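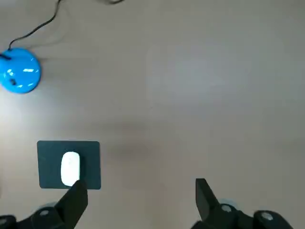 Gray top, glare on the left.

Matte gray vs. brown for a table that has to be both dinner and desk
Forum: Home & Furniture > Tables and Seating

tmontecinos
I'm replacing a glass table that has shown me every fingerprint of my adult life. The new one will be a desk until 5 p.m. and a dinner table after that, and I've got it down to two finishes, a light matte gray and a plain mid brown. Same maker (Wundell), same legs, $300 each. My budget was $200, so we're already among friends here.

My sister Janelle says gray will look like a dentist's waiting room. I say brown will look like our parents' house. We have both been in our parents' house this month, so feelings are high.

Window is on the left if that changes anything.

karamanlidis_e
Window on the left changes everything. Matte doesn't mean no glare, it means the glare gets wide and soft and sits there all afternoon. I had a pale desk in that position for 4 years and read most of my email through a squint. Go brown.

patwary
Or turn the table 90 degrees and keep the gray. Blinds also exist. Pale tops hide dust, and dust is what you'll be looking at for the other 17 hours.

karamanlidis_e
You have never owned a cat.

patwary
I have owned a white cat, which is how I arrived at gray.

Kwok_F
Color is the least of it with a double-duty table. The thing that gets you is the daily teardown. My routine in a very small apartment in Toledo, perfected after several dinners eaten next to a printer:

1. One tray for everything loose. Pens, glasses, the mystery key. At quitting time the tray goes on the shelf and you stop seeing it.

2. Laptop charger stays on the wall side. If the cord has to cross the place where plates go, somebody will eventually carry soup over it.

3. Ribbed black sleeve over the cables, the bendy kind. It's ugly up close but it holds a curve, and one fat cable is easier to wipe around than a nest of skinny ones.

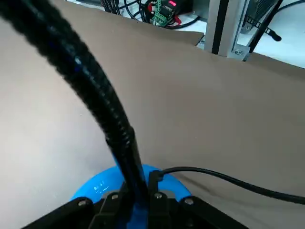

4. Felt pads under anything heavy. Matte finishes go shiny where you drag stuff, and you can't rub it back. Ask me about the lamp.

5. Tablecloth. I resisted for years on grounds of personality. It makes the whole gray/brown question moot after 6 p.m.

patwary
What about the lamp?

Kwok_F
It had a metal base and I was moving it two inches at a time, twice a day, like a glacier. There's a polished track now. I tell people it's a grain.

tmontecinos
The tablecloth has ended more arguments in this house than counseling would. Janelle says she could live with gray under a tablecloth, which I'm choosing to hear as a yes.

On 3, do you cut the sleeve to length or leave it long?

Kwok_F
Leave it a bit long. You will move the table. Everyone moves the table.

drarnport_dan
Going to disagree with the whole premise. A desk is a desk. I tried the combined life and ended up working at dinner and snacking at work, and the table got blamed. Get a small folding desk, spend the rest on a dinner table you like, be a person.

karamanlidis_e
Where does the folding desk go, Dan?

drarnport_dan
Behind the couch.

karamanlidis_e
Where does the couch go?

drarnport_dan
I have a fairly large living room.

tmontecinos
Noted, thank you, we'll all come over.

In fairness to the brown camp, I'm adding a brown one. I keep going back and forth, and I'm not sure it's as parental as I made out.

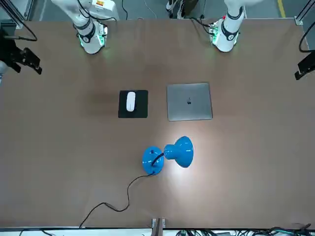 Brown top, the big size.

patwary
I hate that I like it.

karamanlidis_e
Welcome. Measure your doorway before you order a top anywhere near that size. The Tuklow store took mine back, but they made me feel it.

tmontecinos
Doorway measured. The big size is out, in either color. Janelle is now asking about round tables, so I may start another thread.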